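实验记录本 印花棉布水洗色牢度与尺寸变化，第二轮

上一轮的结论不能用，原因是裁样时没有区分经纬向，收缩率混在一起算了。本轮重裁，每块样布在右上角用不褪色记号笔标经向箭头，边缘三线包缝，缝线改用白色涤纶线，免得线本身掉色干扰沾色评级。

布样来自 Jasstead 的同一匹，活性印花，平纹。匹头 2 米弃用。共裁 46 块，其中 11 块留作原样，避光存放在牛皮纸袋里，不要放塑料袋。

调湿之后再量。Heike Kleinschmidt 上次指出，刚熨过的布直接量，纬向会偏大，这点我复测过，确实如此。以后一律不熨，平铺，用手抚平，不拉。

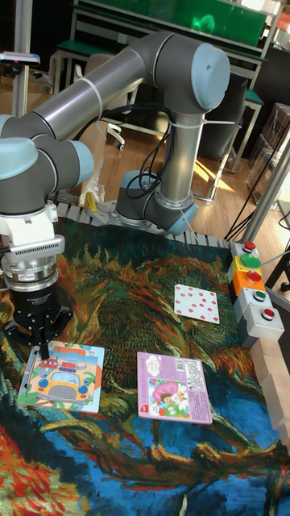 标距三处取平均，读数到半毫米。钢尺压在布面上时不要用力，尺边与标记线对齐后再读。两个人各读一遍，差值超过一毫米的重新铺平再量。Yhon Cabrera 的读数普遍比我的低一点，查下来是标记线的内外沿取法不同，现统一取内沿。

洗涤用 Fonano 中性洗剂，不加柔顺剂，不加荧光增白剂。陪洗布补足重量，旧陪洗布起球严重的剔除。脱水转速定在低档，高档会在折痕处产生假性磨白，评级时容易误判为掉色。

干燥方式暂定平摊晾干。悬挂晾干的一组另记，不并入本表。

沾色：贴衬用棉和羊毛各一面，缝合时只缝一边。深红区域的浮色明显多于蓝色区域，棉贴衬可见粉色，羊毛贴衬基本干净。怀疑印后皂洗不足，Mercedes Palomino 认为也可能是固色剂的问题。两种说法目前都没有证据，待查。

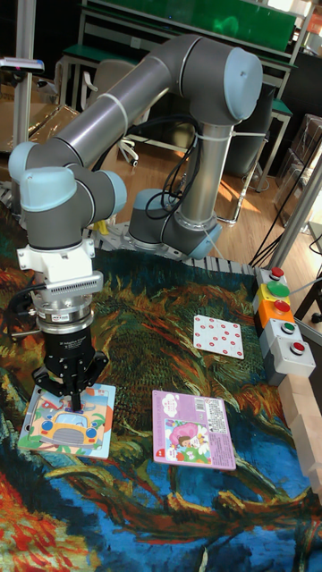 Losgate，2023年4月23日

接上页。昨天晾的一组已收，收缩率经向明显大于纬向，与平纹布的一般情况相符。有两块四角翘起，包缝线张力过紧所致，数据作废，不补样。

Giuliana Rengifo 建议加做耐湿摩擦。可以做，但摩擦头的压力要先校，上次校准是去年十月，记录夹在 Lui 那台仪器的说明书里，没有誊到本子上。校完请写在本页空白处，并签名。

湿摩擦白布的带液率按称重控制，拧干凭手感不行。白布浸水后用轧辊过一遍，再称，偏高就再过一遍。摩擦方向沿经向，大花和底色分开取位，不要跨在花边上。

灰卡旧的那套第三级和第四级已经发黄，停用。新卡用完放回套内，手指不要碰色片。评级在标准光源箱里做，窗帘拉上，台面上不放有颜色的东西。

计算表里收缩率的符号又反了，Lautaro Montecinos 已改，收缩记负，伸长记正。改之前导出的文件请全部删掉。

待办：
皂洗后再测一次深红区沾色
校摩擦头压力
向 Jasstead 索要皂洗温度和固色剂用量
悬挂晾干组量完后单独列表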